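Histoire de la parure, notes de cours
Séance 3 : le bracelet, forme ouverte et forme enfilée
Polycopié établi par Efren Magbanua

On entre aujourd'hui dans une partie du programme que j'attends chaque année avec impatience ! Le bracelet a l'air d'un objet simple, et pourtant on peut y lire presque toute l'histoire technique de la parure. Je distingue deux grandes familles : le jonc ouvert, en métal, et le bracelet de perles enfilées.
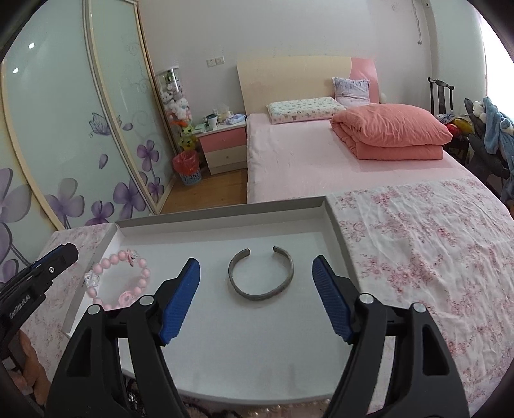
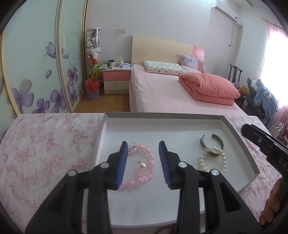 Un jonc ouvert en métal gris ; un bracelet de perles roses translucides.

1. Le jonc ouvert

Le principe est très ancien : une tige ou une bande de métal, courbée, dont les extrémités ne se rejoignent pas. On en trouve dans toute l'Europe de l'âge du bronze, et l'on continue d'en fabriquer de la même façon. L'ouverture permet de passer le poignet par le côté, là où il est le plus étroit, sans charnière ni fermoir. C'est une solution magnifique d'économie.

Regardez toujours les extrémités. Elles peuvent être droites, martelées, enroulées, renflées en tampon, ou finir en tête d'animal (les bracelets achéménides à têtes de lion ou de bouquetin sont parmi les plus beaux objets que je connaisse, allez les voir au Louvre dès que vous pouvez). Pour l'archéologue, c'est souvent là que se joue la datation, bien plus que dans le corps de l'objet.

Vocabulaire à retenir : jonc, tampon, torsade, section (ronde, plate, en D), écrouissage. Ce dernier terme désigne le durcissement du métal travaillé à froid. Un jonc qu'on ouvre et referme trop souvent finit par casser, presque toujours au milieu du dos, à l'opposé de l'ouverture. Pour lui rendre sa souplesse, l'artisan le recuit.

2. Les perles enfilées

Autre logique, autre plaisir. L'unité de base est percée, et tout le reste découle du perçage : diamètre du trou, usure des bords, choix du fil. Les premières perles connues sont des coquillages, et elles ont plus de cent mille ans. Rien que cela devrait vous donner envie de lire le chapitre en entier !

Avec le verre, tout s'accélère. Venise domine longtemps le commerce, la Bohême prend une part énorme du marché à partir du XVIIIe siècle, et la perle devient une monnaie d'échange sur plusieurs continents. Nous reviendrons sur cette histoire, qui est aussi celle de la traite, et qu'on ne peut pas raconter en s'en tenant à la beauté des couleurs.

Étude de cas : l'inventaire Sandoval. Il compte 1 464 entrées, dont 115 bracelets, et Heriberto Escobedo en a repris tout le classement. Son idée, que je trouve formidable, a été de ranger les pièces enfilées d'après l'usure du fil et des trous, avant même de regarder la couleur. Environ 40 bracelets ont ainsi changé de groupe. Certains montages qu'on croyait d'origine avaient été refaits avec des perles de provenances diverses.

Question que je vous laisse : un bracelet renfilé trois fois est-il encore le même bracelet ? Les conservateurs ne sont pas d'accord entre eux et c'est très bien comme ça.

3. Pour la prochaine fois

Lire l'article d'Escobedo sur le renfilage (dossier Adell, en salle de lecture). Les notes de bas de page sont excellentes, ne les sautez pas.

Choisir un bracelet chez vous ou chez un proche et rédiger une fiche d'une page : dimensions, technique, état, traces d'usure, système d'ouverture. Pas d'attribution hasardeuse. Si vous ne savez pas quel est le métal, écrivez « métal gris » ou « métal jaune », comme dans un vrai inventaire.

Les fiches sont à rendre le 16 mai 2014 au plus tard.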